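3.2 Upkeep of the hand-held grippers at the Taltness site 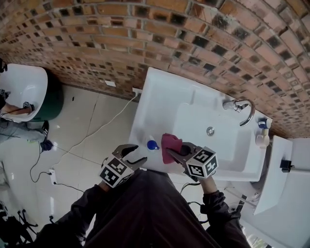 Figure 3. Basin wiping at Taltness. A cloth is pressed against the inner surface of the basin with the right gripper; both grippers carry marker cubes.

The Taltness site used the Getgate hand-held gripper in pairs, one for each hand. Over the whole collection period the site recorded 1,886 episodes, and most of the lost time came from the grippers themselves. We describe the routine we settled on in May, after two earlier versions that took too long between sessions.

Each session began with a marker check. The operator held both grippers in view of the head camera and turned them slowly until every face of each cube had been read. A cube that failed on any face was wiped with a dry cloth and tried again. If it failed a second time, the cube was replaced and the offset between cube and fingertips was measured again on the bench. We did not reuse old offsets with a new cube, even when the mount had not been touched.

The fingers were the second source of trouble. In tasks at a sink they pick up soap, and soap changes how well they hold fabric. Fingers were rinsed in plain water and dried every 50 episodes, and exchanged in pairs after 3 rinses. Exchanging only one finger left the jaws closing off center, and the recorded opening width no longer matched the true one.

Cables were routed along the forearm and tied at two points, with enough slack for the wrist to turn fully. Ties placed too close to the handle pulled on the connector and caused short dropouts in the width signal. Any episode with a dropout longer than 80 ms was thrown out. The Traltach site kept its original routing, so its dropout counts are listed separately in the appendix.

Zero width was set last, with the jaws fully closed and nothing between them. It was set again after every finger exchange.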